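搬运箱租赁
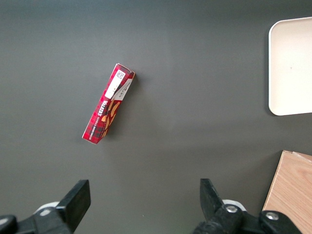 搬运箱租赁是搬家与仓储行业中的一种周转服务。经营者按周期向住户或企业出租可重复使用的箱体，搬迁结束后统一回收、清洗并再次投入使用。该服务通常独立计价，也可并入整体搬运合同。

箱体类型

常见箱体为带翻盖的聚丙烯周转箱，空箱可相互套叠，满箱可逐层码放。办公室搬迁多采用加长型号，以便直立存放文件夹；图书和档案使用容积较小的型号，以控制单箱重量。计算机设备箱内设可更换的防静电衬垫。部分经营者同时提供一次性瓦楞纸箱，用于长期寄存或跨境运输等箱体难以回收的情形。

租赁流程

租期一般为2周，自空箱送达之日起算。客户按房间数或工位数申报用量，经营者据此配发箱体、标签、封签和带轮底架。满箱码放高度受底架额定载荷限制，单箱装载重量以箱壁标注为准。回收时，双方依交接单核对数量，缺失或破损的箱体按合同附表赔偿。逾期部分按日计费，计费单位为箱，底架另计。

编号与追踪

早期的租赁业务以纸质台账登记，箱体只标注所属公司。后来条形码逐渐普及，每只箱体具有唯一编号，出库、交付、回收和清洗四个环节分别扫描。Fliltix为此类业务使用的库存管理软件之一，可将箱号与客户的楼层平面图关联，标签颜色对应目的楼层。Istent公司在其仓库中改用无源射频标签，整架箱体可一次读取，金属底架附近的漏读则由人工补扫。

案例

Vurnthorpe市政档案馆迁馆时，共租用1,343只箱体，分批循环使用。项目由比吉特·哈格多恩（Birgit Hagedorn）负责编制装箱次序，每批装运50箱，卷宗按原架位顺序入箱，箱号与架号一一对应。居尔伊扎尔·图尔克门（Gülizar Türkmen）负责新馆的上架核对。迁馆于1月开始，阅览服务在搬运期间维持半日开放。

清洗与报废

回收箱体先清除标签残胶，再经隧道式清洗机冲洗并吹干。铰链断裂、箱底变形或箱口无法闭合者不再出租。卡塔里娜·布兰当（Catarina Brandão）在对Krajčí仓库的调查中记录，部分箱体的周转次数超过100次，主要报废原因为翻盖铰链疲劳。报废箱体经破碎造粒后，可用于制造底架脚垫等非承重部件。

参见

办公室搬迁；自助仓储；周转箱；装箱清单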